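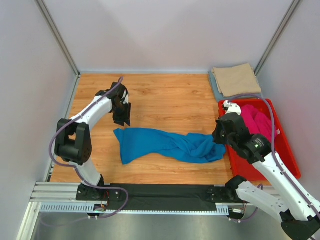 Wood-grain top, pale walls behind.

Filed under: Threads / Textiles & Care

Search this archive Enter keyword Go

October 6, 2022

Thread on why cotton knits get shorter and wider in the wash, and why the number on a spec sheet often fails to match what comes out of your dryer.

Start with terms. "Shrinkage" on a spec sheet is length change and width change, reported separately. A shirt that loses length and gains width can have nearly the same area it had before. People still call it shrunk, and for fit purposes they are right.

Cotton fiber itself barely shortens. The fiber swells across its diameter when it takes up water. Swollen yarn needs more path length to go around its neighbor, so the loops pull in. That is a change in the geometry of the fabric.

A jersey loop is a bent piece of yarn under tension. During knitting, dyeing and finishing it gets pulled lengthwise, over and over, by rollers. It leaves the mill longer and narrower than it wants to be. Washing lets it go back.

This is called relaxation shrinkage. Most of it is gone in the first few cycles. After that you are looking at a small residual drift, plus whatever the tumble dryer adds.

Tumbling matters more than heat. People blame hot water. In the Harkmont trial, a 40 °C wash dried flat gave lower length loss than a cold wash tumbled to completely dry. Same fabric, same detergent dose.

Mechanical agitation in the dryer keeps the loops moving while the water leaves. Each one settles closer to its lowest energy shape. Laid flat, friction between the yarns locks the fabric before it gets there.

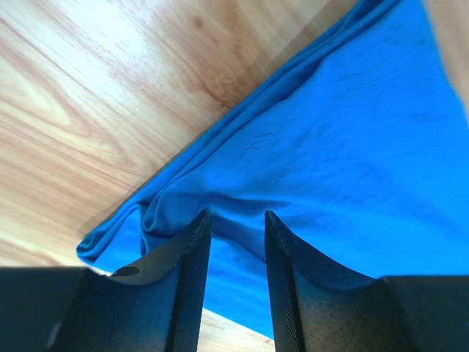

Blue cloth on light wood.

Now measuring. If you want to compare your own results against a label, mark the fabric before the first wash. Two pairs of marks lengthwise, two pairs across, well away from seams and hems. Laundry marker or sewn thread. Chalk will be gone.

Lay the garment on a smooth hard surface. Do not measure on a bed or a towel, the pile grips the underside and holds the stretch in. Wood, glass or a sealed countertop all work.

Smooth out folds by lifting and setting down. Do not push outward with your palms. A light jersey can be pushed out by 3 percent without looking distorted, which is the same size as the effect you are trying to record.

Wait before reading. Cotton picks up moisture from room air, and a piece straight from the dryer will keep changing. I leave mine for 8 hours. Toshio Morikawa has argued to me that overnight is plenty and the exact time is unimportant if you keep it constant. I agree with the second half. 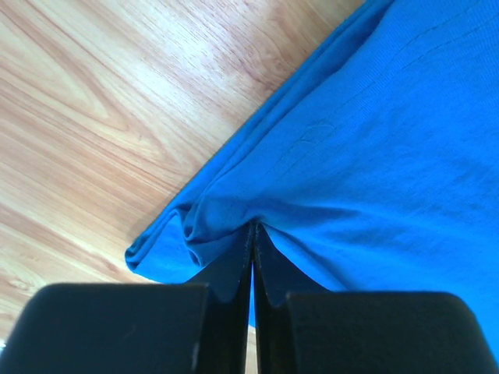 Skew is the other thing to record. If the side seam has walked toward the front of the shirt, the fabric has spiraled. The cause is unbalanced twist in the yarn, and it is common in single jersey. No drying method fixes it. Plied yarn or a compacting step at the mill reduces it.

Compacting: the fabric is steamed and overfed against a slower surface, so the loops are pushed together before cutting. A well compacted knit has less left to give up at home. It also weighs more per square yard, so it costs more, so it gets skipped.

The Stulla data, for anyone who asked in August: 3000 garments, one wash program, tumble and flat groups kept apart. Tetsuya Imai ran the regression. Stitch length was the best single predictor of length loss. Fabric weight alone was poor.

Correction to an earlier post of mine. I said enzyme finishing had no effect. The Cifuentes samples I used had been compacted first, so they could not show one either way. Treat that as open.

Practical version: tumble on low until damp, take it out, pull gently lengthwise at the hem, finish flat. Hanging a wet knit puts the stretch back in, unevenly, mostly at the shoulders.

Next up is rib collars, which behave differently enough to need their own thread.

More from this account
Reading a stitch length off a finished garment
Dryer sensors and the overdry problem
Zekummont detergent dosing notes, part two
Why towels go stiff on the line
Pilling grades and what they leave out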